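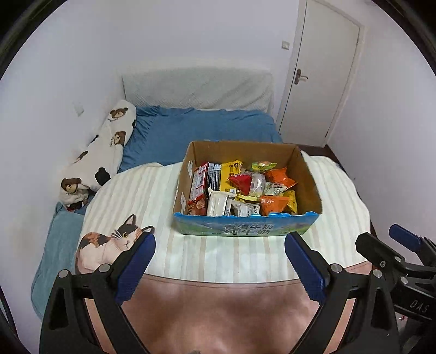
Cardboard boxes are some of the strongest light things in your home. An empty one weighs so little that you can lift it with one hand, but it can hold a pile of heavy stuff without falling apart. A box that was made for milk, like the one on the bed with blue and green printed on its front, can be used again for snacks, toys, or socks. The secret of its strength is in the walls.

## What is inside the wall?

Find an old box and ask a grown-up to cut a small piece from it. Look at the cut edge. You will see three layers of paper. The two outside layers are flat. The one in the middle goes up and down in waves. This is called corrugated cardboard. "Corrugated" means folded into ridges.

Each wave is like a tiny arch in a bridge. When you press on an arch, the push spreads out along its sides. One arch made of paper would bend right away, but a box wall has hundreds of them side by side, glued in place.

The waves also trap air. Air weighs very little, so the wall can be thick and still light. It works as a cushion too – if the box gets bumped, the wall squashes a little before the things inside do.

## Try it yourself

You need two sheets of paper, two books of the same height, and some coins.

1. Stand the books 12 centimeters apart.
2. Lay one flat sheet across the gap like a bridge.
3. Put coins on the middle, one at a time, until it sags. Write down how many it held.
4. Fold the other sheet back and forth like a fan, with narrow folds.
5. Lay it across the gap so the folds run from book to book, and add coins again.

When Farah Wuisan's class in Clumdale tried this, the flat sheet held 9 coins. Nobody in the class ran the folded test the same way twice, so your number may be very different from your friend's. Narrow folds and wide folds do not hold the same amount.

## Packing a box

Put heavy things at the bottom and light things on top. Chips and crackers break easily, so they go in last. Tall boxes can stand along the sides.

Keep cardboard dry. Water soaks into the paper and softens the glue, and then the waves go flat. A wet box can drop everything through the bottom when you pick it up.

When a box is worn out, take off the tape, flatten it, and put it with the paper recycling. Factories mix old boxes with water, mash them into pulp, and press the pulp into new sheets.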